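I finally dealt with the laundry corner. It took a Wednesday and most of the evening after it. Posting the whole thing as a thread, numbered so I can find the parts again later.

1/ Background first. Four people, one washer, and a folding habit that was mostly a pile habit. Clean clothes sat on the spare bed until somebody needed the bed. Then they moved to a chair. By then half of it needed a wash again.

2/ I set two rules. Everything gets folded on a table, at standing height. And nothing goes on the bed, ever. The second one has been harder to keep than the first.

3/ I tried the kitchen counter for a week. Crumbs. I tried the ironing board, and it's fine for a shirt but too narrow for anything with long sleeves. The sleeves hang over the sides and pull the rest with them.

4/ A plain white tabletop works best for me. Lint shows up on it, so I wipe it down before I start. It's also easy to see a dark sock you would have missed on a patterned bedspread.

5/ Sorting. I used to sort by person and then by type. Now I only sort by person. Type sorts itself out when the drawers are open. This saved me more time than any folding trick did.

6/ Order of folding: towels, pants, T-shirts, long sleeves, socks. Towels go first so the stack in the basket gets shorter quickly. Long sleeves are the slow part and I put them off for years, so they get their own section.

LONG SLEEVES

7/ Lay it on the table and find the shoulders before you do anything else. With a long-sleeved top that has come out of the basket in a lump, you can waste a lot of time tugging at the hem. The hem tells you nothing about where the sleeves went.

8/ Take hold of it on both sides and work outward. Green one on the table at this stage, still rumpled, with a grip on either side of it:

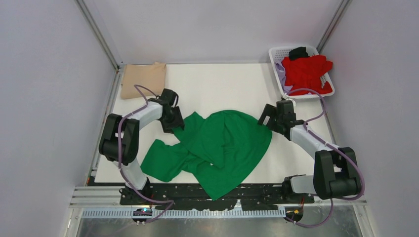
9/ Once it's open, smooth from the middle toward the sides with flat hands. Don't chase every wrinkle. If the body lies flat and the side seams are more or less straight, move on.

10/ Sleeves. Fold one side in by a third, then turn the sleeve back down so it runs along the body. Do the other side the same way. If the sleeve is longer than the body, tuck the cuff back up. Crossing the sleeves over each other makes a lump in the middle and the stack leans.

11/ Then bottom to top, in half, and in half again for a drawer. For a shelf I stop at one fold. Thick knits also get one fold, whatever the storage is.

12/ I timed one load out of curiosity. 19 pieces in 11 minutes, with the long sleeves taking nearly half of that. The week before, folding on the bed, a smaller load took me 20. I was also watching TV that time, so take the comparison for what it is.

STORAGE

13/ The drawers are from a flat-pack place called Bovimcombe. They were here when we moved in. The inside depth is 17 cm, and that decides how things get folded. A shirt folded in half twice stands on its edge with a little room above it. Folded in thirds it came out too tall and the drawer caught on it.

14/ Standing things on edge has been good for T-shirts and bad for sweaters. The sweaters slump when you take one out. They went back to flat stacks on the closet shelf, no more than four high.

15/ Dividers: I bought a set from Lundadstead and returned them. The spring inside was too weak and they crept sideways every time the drawer was opened. Shoeboxes cut down to size are doing the job now. If they tear I'll cut some more.

16/ Someone asked about the basket. Mine is ordinary. The only thing I changed was where it stands. It used to be on the floor and now it's up beside the folding area, so I'm not bending down for each piece. My back noticed by the second load.

17/ Socks. They get paired last and any single goes in a bag on the closet door. I check the bag once a month. In January I threw out everything that had been in there since the fall. No one has asked about any of it.

THINGS THAT DIDN'T WORK

18/ The cardboard folding board. It makes very even T-shirts and it's slow for everything else. Kids' sizes slide around on it. It's in the garage.

19/ Hanging all the long sleeves instead. We ran out of hangers first and then ran out of rod. The knit ones also got little bumps at the shoulders.

20/ Folding straight from the dryer, one piece at a time. People swear by it. In our place the dryer is in a hallway and whoever is folding blocks the bathroom door.

QUESTIONS FROM THE REPLIES

21/ "Do you iron any of it?" Two work shirts a week. Everything else gets smoothed by hand and goes in the drawer.

22/ "What about fitted sheets?" I fold them badly, wrap the flat sheet around them and put the whole bundle inside a pillowcase. Looks fine on the shelf.

23/ "How do you get the kids to do it?" They carry their own stack and put it away. The older one folds towels. I have not gotten further than that.

24/ "Doesn't a smooth tabletop make things slide?" Slippery fabrics, yes, a bit. Cotton stays where you leave it. For the slippery ones I put a towel down first and fold on top of that.

25/ Still to do: the coat closet, and the shelf above the washer with the half-empty bottles on it. I'll add to this thread when the shelf is done. The coats can wait until it's warm enough not to need them.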